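Anum Usmani learned to weave from her aunt, on a floor loom that took up most of a spare bedroom. She now runs Clotmont, a small workshop that makes kitchen towels, runners and table covers, and she still uses the same loom for samples.

"My aunt never wrote anything down," Usmani said. "She would look at the cloth and tell you the warp was too tight. I had to work out the numbers for myself later."

The workshop sells nearly 400 pieces a year, most of them between November and the end of December. Cotton is the main fiber. Usmani tried linen for two seasons and dropped it after too many broken threads.

"Linen sells well, but I was spending my mornings tying knots," she said. "With cotton I can sit down and get a runner done."

Orders come mostly from people replacing something old. One customer, Razia Mirani, sent in a table cover her mother had used for years and asked for the same width. Usmani wove it 40 inches longer to fit a bigger table.

She does not take rush orders. Dyed yarn arrives in large lots, and a color that runs out may not match the next delivery. She once had to unpick most of a runner over a blue that came in too green.

"You can't see it on the cone," she said. "You see it after two feet of weaving." 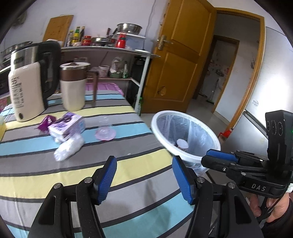

How should a cotton table cover be washed?

"Cold water, by itself the first time, and hang it up while it's still damp," Usmani said. "Iron it on the back if you want it flat. I don't iron mine."

She plans to teach a beginners' class in the spring, with room for four people.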